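4. The Open Day at Uvix

I went to the Uvix open day in December with a notebook, a voice recorder and a much too heavy coat, and I stayed from nine in the morning until they switched the lights off. Lilla Szekeres had already been there an hour when I came in. She was on her knees tightening something under the table and waved at me with a hex key. We had agreed beforehand that I'd stay out of the way and write down whatever visitors said to each other, and that she'd run the two arms the same way she runs them on any working day (no light shows, no waving at children). Ninety-two people signed the sheet at the door. A few more wandered in past it, and I left those out of everything below.

4.1 What the visitors looked at first

I had expected people to watch the arms. Most of them did, for a minute or so, and then their eyes went to the monitor where the wrist cameras were playing. I have 24 separate notes of somebody pointing at that monitor and asking a friend what on earth they were looking at. Fair question! The wrist views swing around with the arm, so the table goes up one side of the picture, and a surface that happens to be close fills the middle of it with gray. One man tilted his head so far over that his glasses slid off. His daughter told him to look for the wood grain first and work out the rest from there, and I've been doing it her way ever since.

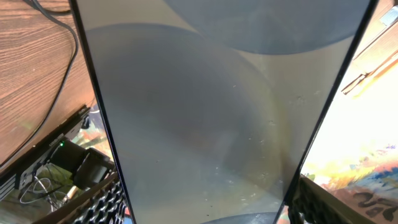

4.2 Talking over the wrist views

Nhi Khương took the morning visitors and Lilla took the afternoon, and they explained the monitor in completely different ways. Nhi started from the hand. She'd hold her own phone against the inside of her wrist, camera on, and walk it toward a visitor's sleeve until the screen was nothing but sweater. People laughed, and then they got it. Lilla started from the data. She told people that the Plendine set stood at 1,254 recorded runs that morning and that every run keeps the wrist views next to the head view, so the ugly pictures get saved along with the pretty ones.

I liked both versions, but the questions that came back were not the same. Nhi's groups asked about touch and distance: how does it know when it's close enough, what happens if the cable slips. Lilla's groups asked about storage, and who watches it all, and whether she ever throws a run away. (She does, and she's pretty strict about it. Of those 1,254 she had 532 marked as good enough to train on.)

The part that stuck with me was how patient people were with the messy stretches. When an arm moves fast the wrist view smears, the ceiling comes swinging in with its lights, and the gripper's own finger can sit right across the middle of everything as one big dark bar.

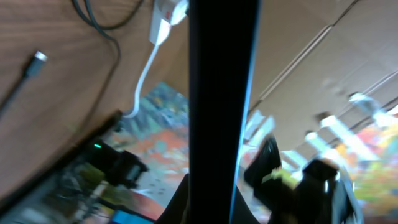 I kept waiting for the groups to drift off to the coffee at that point, and mostly they stayed put. A retired electrician stood through three full rounds of the cable job and gave me a running commentary on slack. In his opinion the arms were fine and the cord was the troublemaker, and he wanted to know why no one had taped it down. I passed that on to Nhi, who said she'd had the same idea in her first week and that taping it down would be practicing a different job. I wrote that in capitals in my notebook, so I must have been impressed.

I should also admit that I talked too much. My plan was to listen, and by eleven I was explaining wrist cameras to strangers as if I'd built them. Four of my notes from the late morning are answers to things I'd asked myself, and I took them out before coding.

4.3 The box

After lunch Lilla moved on to the cardboard box, with both arms reaching in together. I had seen this job in the Runus videos and thought it looked easy. In person I was much more nervous. There isn't a lot of elbow room between cardboard walls, and on the wrist view you get the second arm coming across the middle, all shiny metal and blur, over the knobbly pads of the first one's gripper. Visitors leaned back from the monitor! I have that down for six different people, all of them standing well clear of the real arms.

The talk changed too. In the morning people had mostly said "it" for the whole setup. During the box work they started saying "they," and then "this one" and "that one," and a boy in a green hat gave them names (both of which I've promised not to publish). I make more of this in Section 6, where I compare it with the Sầm visit, at which only one arm was running.
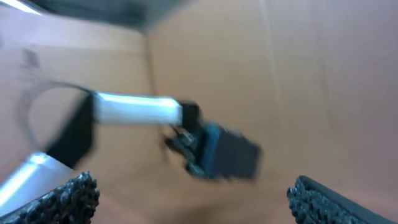 4.4 The charging table

The phone and its cable drew the longest stays of the day, and I think it's simply that everybody has one at home. No one needed the job explained. They'd come up, see a phone and a charging cable and a power strip, and start giving advice. The head view helped a lot, and several visitors said out loud that they were relieved to have a picture the right way up. Figure 1 shows that view, with both grippers open and a good deal of cord on the wood.
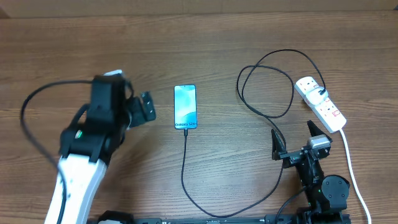

Figure 1. Head view of the charging table. The phone is in the center with its cable plugged in; the power strip is at right.

Advice was by far my biggest category here. People told Lilla to move the strip, coil the black cable, turn the phone around and get a shorter cord. She thanked them all and moved nothing, which I found very funny at the time and which a couple of visitors found a little rude. When I asked her about it over the last of the coffee she said that if she tidied the table for the arms she'd have to come home with every one of them and tidy there, too. I coded her answer under "explanations given by staff," although she gave it to me and not to a visitor, and readers who'd rather leave it out can drop that one line from the tables in Section 5 without changing the totals for visitors.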